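ok I finished the Trestgate book last night and I have to talk about it, sorry in advance to everyone who follows me for bread

It's called Alorura, it's 564 pages, and it's a history of one single river port from the day the first warehouse went up to the day the last ferry stopped running. One town! 564 pages! I read it in nine days and I was sad when the pages on the right side got thin

I should say I don't normally get on with big history books. I buy them, I read the introduction, I feel very smart, and then they hold up a lamp. This one had me reading on the bus standing up

So the way it works is that every chapter starts at a door. A real door, with a street number. Then you get everybody who lived or worked behind it, and what happened to them when the grain trade fell apart, and you slowly notice that the people from chapter two are the landlords in chapter six

The customs office chapter!!! It's 40 pages on men weighing sacks and I would have read 40 more. Two clerks write complaints about each other for eleven years, in the same ledger, on facing pages. They shared a desk

Also there's so much in here on how the place got fed. Who baked, who was allowed to sell fish on which side of the bridge, what a herring cost the winter the river froze. (bread followers, chapter five is yours)
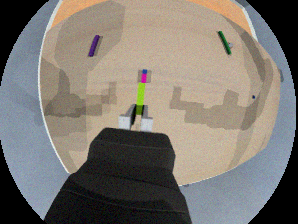 Lime green block held upright, simulated tabletop

The author went through 146 boxes of paper from the harbor board. It says so in the acknowledgments and then never brags about it again. You feel it though, someone mentions a coat and three chapters later there's the receipt for the coat

I did have trouble keeping people straight for the first hundred pages. There are two families who keep marrying each other and reusing the same four first names. There's a family tree in the back, which I found on page 300. Put a sticky note on it before you start, trust me

The translation is lovely too. Some of the letters are by people who could barely write and you can hear that in English without it turning into a funny accent. That must be so hard to do

My one real gripe is the maps. There are 4 and they're all of the harbor. I wanted the hill! Half the book takes place on the hill! I ended up drawing my own on the back of a gas bill and now it lives inside the cover

Someone asked if it's depressing. Parts of it, yes. The chapter where the shipping company closes is rough, and there's a list of names near the end that I had to read in two sittings. But it's also full of people being petty and in love and terrible at accounting, and I laughed out loud a lot more than I thought I would

If you've read the Demchenko book on the salt roads, this would sit right next to it. Demchenko moves faster and covers way more ground, and this one stays put and looks harder. I love them both and I'm not picking

Someone else asked about the audiobook. I tried the first hour and the reader is great, nice and calm, but you lose the footnotes and the footnotes are half the fun. There's one about a stolen bell that goes on for a page and a half and has its own villain

Small thing that made me happy: the publisher only printed 2000 of the hardback and it's a really well made book. Sewn, lies flat, ribbon. Mine has already been dropped in a sink and it's fine

Paperback is coming in December if you'd like to wait. I couldn't wait, I have no self control in that shop

oh and the shop is Clarness, the one by the bus station with the green awning. They had two more copies on the history table on Wednesday, behind the big atlas. They'll also order it in if you ask at the desk

I'm lending mine to my sister first and then it's free to whoever promises to read the footnotes. Reply if you want to be next in line

already rereading the customs office chapter btw. The ledger guys are even worse the second time

Adding this since a few of you asked where to start if 564 pages sounds like too much: read chapter three by itself. It's the ferry one, it's 28 pages, and you don't need to know anything before it. If you don't like the ferry one you won't like the rest and you can go in peace

and if you do like it please come back and yell about it with me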